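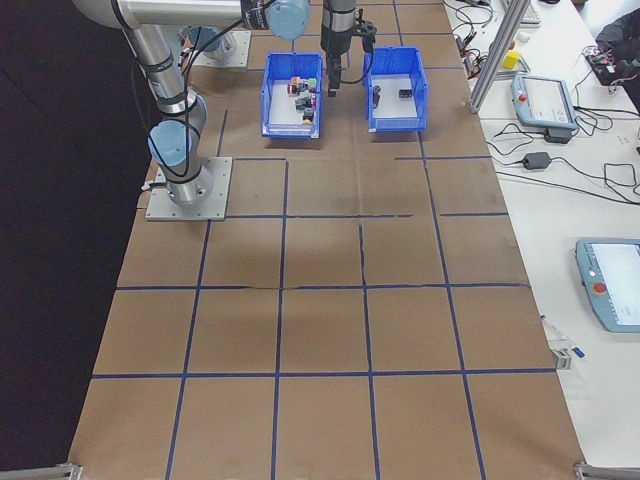 Brown paper and blue tape on the long table.

Liltport tool library moves to new hours and a new late policy

The Liltport tool library will keep longer evening hours starting in June, and the way late returns are handled is changing at the same time. Both changes were agreed after the member survey, which closed on 2022-01-18. We received 785 replies, and thank you to everyone who filled in the long version.

The library lent out 1,783 items last year. Most were hand tools, ladders and garden equipment. The tile saw and the floor sander were the hardest to get hold of, and many of you wrote in to say so. We have bought a second floor sander. A second tile saw will have to wait for the next budget.

Evening opening will run until eight. The morning session stays the same. Members asked for a noon session as well, but we don't have enough people at the counter to cover it.

On late returns, the daily charge is going away. It brought in very little money and took a lot of time to collect. Instead, a member with an overdue item won't be able to borrow anything else until it comes back. Items may be renewed twice by phone or at the counter, unless another member has reserved them. If you know you are going to be late, please call. We can usually work something out when there is no waiting list.

Power tools must still come back clean and with the cord tied. Sanders should be returned with the dust bag emptied. Unused sanding sheets can come back with the machine and you will be charged only for those you used. Please don't leave tools outside the door when we are closed - two drills were lost that way over the fall.

Elmarie Engelbrecht is taking over reservations. She worked at the Wanbridge library for several years and helped set up their catalog, so some of you will know her already. The reservations phone number has not changed. Messages left overnight are answered the next morning in the order they came in.

Members have also asked about borrowing from Wanbridge directly. A Liltport card is good there for hand tools only. Ladders, mowers and anything with a motor need a Wanbridge card, and they ask for proof of address. Their late rules are different from ours and the daily charge still applies there.

The annual fee is unchanged. Renewal slips will go out by mail with the spring newsletter. If you have moved, let the counter know before then.

Comments

bui_r
Glad the daily charge is gone. Can the tile saw be reserved more than a month ahead? I am redoing a bathroom and need to line it up with the plumber.

E. Engelbrecht
Two months ahead for the tile saw and both sanders. Everything else is one month.

Porchlight
Eight o'clock is a big help. I could never get there from work in time and ended up buying a post hole digger I used once. Would you take it as a donation?

M. Dunn, Wanbridge
Does the extension ladder still need two people to pick it up?

E. Engelbrecht
Yes on the digger, bring it to the counter. And yes, two people for the long ladder - the short one you can carry out yourself.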